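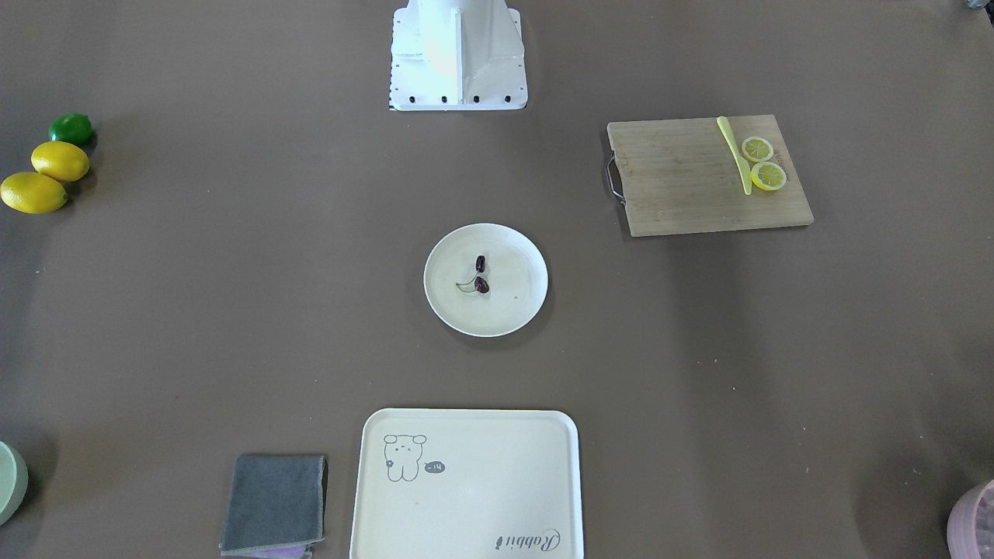

Cherry stains, quick notes before I forget them

Cold water first. Always cold, run it through from the back of the cloth. Hot sets the color and then your stuck with it.

Next, white vinegar and a drop of dish soap. Dab, don't rub. Leave it 20 minutes, rinse, repeat if its still pink.

Cutting boards: coarse salt and half a lemon. Scrub, rinse, stand it on edge overnight.

Fingers - lemon juice again. Stings if you have a cut.

Pitting: chopstick over an empty bottle, pit drops in. Wear the old apron. Do it in the sink if you can, the juice goes further than you'd think.

Storing. Don't wash till you eat them. Stems on. Paper towel in the bottom of the bowl, back of the fridge. Toss any split ones or the rest go soft.

Freezing: single layer on a tray, bag them once hard. I did 900 last summer from the Gostdale stand and we were still eating them in November.

Dried stain you found a week later? Soak in oxygen bleach, whites and colorfast only. Check the lable. Never the dryer until it's gone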